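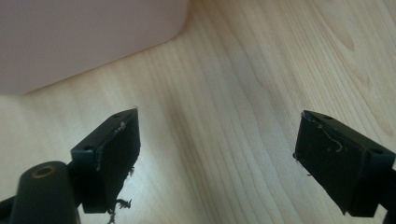 July, evening, Stesorthorpe

Up at 5:40 because the gulls were at it again. Coffee, half a roll, then down to the ferry landing to ask about my bag. The man at the counter said it was still in Villey and would come on the late boat. It did not come on the late boat.

Walked the coast path as far as the second gate. The guidebook gives 91 steps down to the cove and says they are steep, and my knees agree. Tide was in, so there was no beach to speak of. Ate my sandwich on the steps and came back up. Wind from the west all day. My left heel is rubbed raw and I will need to tape it before tomorrow.

Lunch money went on a used paperback, a novel by somebody called Insaurralde, 232 pages. Read to page 80 in the afternoon. The sister is clearly going to sell the house and it is taking her a long time to say so.

Declan Lockwood phoned at six. He has moved the meeting to the morning, and he wants the drainage notes typed up before then. I told him they were in the bag. He was decent about it. I wrote out what I could remember at the table, four pages, and I think most of it is right.

Supper at Takeo, the place by the bus stop. Noodles and a pot of green tea. Good, and they let me sit for an hour with the book.

Rent for the room is paid through the end of the month. Still to do: call home, buy tape, ask again about the bag. Bed early.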